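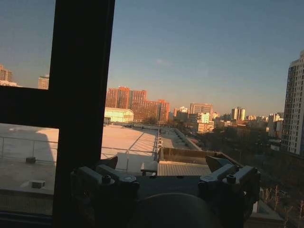

Unit 3: Automation in Building Services
Course handout, Department of Workplace Studies, Daderstead
Instructor: Thoa Trương

Purpose of this unit

This unit examines how the introduction of robots changes routine work inside occupied buildings. Earlier units dealt with factories and warehouses, where the floor, the lighting and the parts are arranged to suit the machine. Building services differ in this respect. Rooms are furnished by other people, curtains are left where the last occupant put them, and light through a window changes over the course of a shift.

The case for this unit is Zurnileo, a contractor that looks after rooms in apartment and office towers. Its Jarman site began using robots for window-side tasks in June. Before that date the work was done entirely by room attendants. Students should read the site report before class and bring their notes.

Key terms

Task: a single piece of work with a clear start and finish, such as clearing a sill or closing a latch.
Job: the full set of tasks, duties and relationships that belong to one employee.
Handover: the point at which control passes from a robot to a person, or from a person to a robot.
Exception: any condition the robot has not been set up to manage.

Automation is usually planned at the level of tasks, while employees experience it at the level of jobs. Most of the difficulties described in the site report arise from this difference.

3.1 Division of tasks

Before June, an attendant at Jarman was given 20 rooms per shift and decided the order in which to do them. Under the new arrangement the order is set by scheduling software called Piltska. The robot works along the window wall. The attendant prepares the room, deals with exceptions and signs off the finished work.

Management described the change as a reduction in physical strain, and attendants agreed that they did less reaching and bending. They also reported that they walked more, were interrupted more often, and had less say over the pace of the shift.

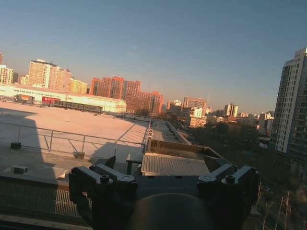 Which parts of an attendant's job are hardest to hand over to a robot?

Tasks that depend on judgment about the occupant are the hardest to hand over. An attendant who finds papers on a sill must decide whether to move them, leave them or ask. The physical movement is simple, but the decision draws on knowledge of the building and of the people in it.

3.2 Working near glass

Windows present particular problems for machines that rely on cameras. Strong sunlight can wash out part of a camera's view while the room itself stays dark. Glass also reflects, so that a building behind the robot may appear to stand in front of it. Attendants at Jarman learned to recognize these conditions and began adjusting curtains before starting a run. This step was not in the written procedure. It was added to the procedure 2 months later, after attendants raised it at a shift meeting.

Students should note how the improvement came about. The people closest to the work identified the problem and solved it informally, and the formal system followed. During the intervening period the extra effort did not appear in any staffing figure.

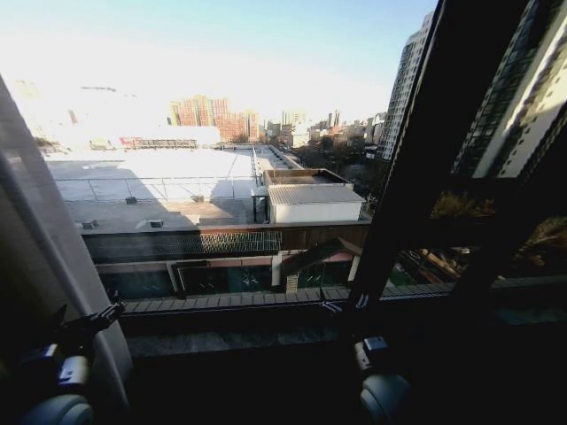 Figure 3.2. Robot grippers at the window, with the sill between them and a rooftop outside.

3.3 Skills, grading and pay

The site report lists new duties under the heading "robot support." These include checking the gripper fingers for wear, reading fault messages and recording exceptions. Attendants receive nearly 40 hours of training before they may work without supervision. At the time of the report, the pay grade had not been reviewed.

For discussion:
Should a job be regraded when its duties change but its title stays the same?
Who should decide when a robot is taken out of service during a shift?
What information from Piltska should attendants be able to see about their own work?
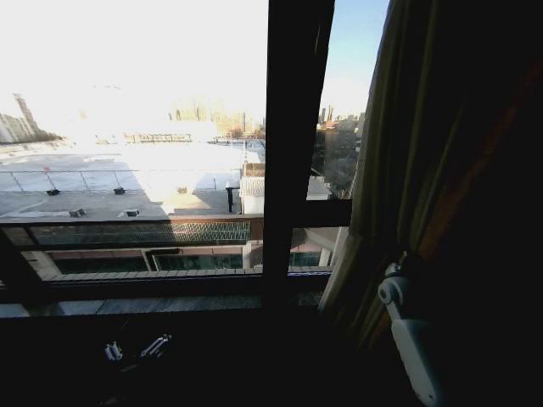
How should an employer inform staff before a robot is introduced?

Staff should be told which tasks will change, when the change will begin and who will answer questions during the first weeks. Notice should be given early enough for employees to comment on the plan while it can still be altered. Written notice should be followed by a meeting held during paid hours.

Assignment

Choose one workplace you know and write a report of 3 pages. List the tasks in one job, mark those that could be handed to a robot, and describe what the remaining job would look like to the person doing it. Reports are to be submitted to the department office before the start of Unit 4.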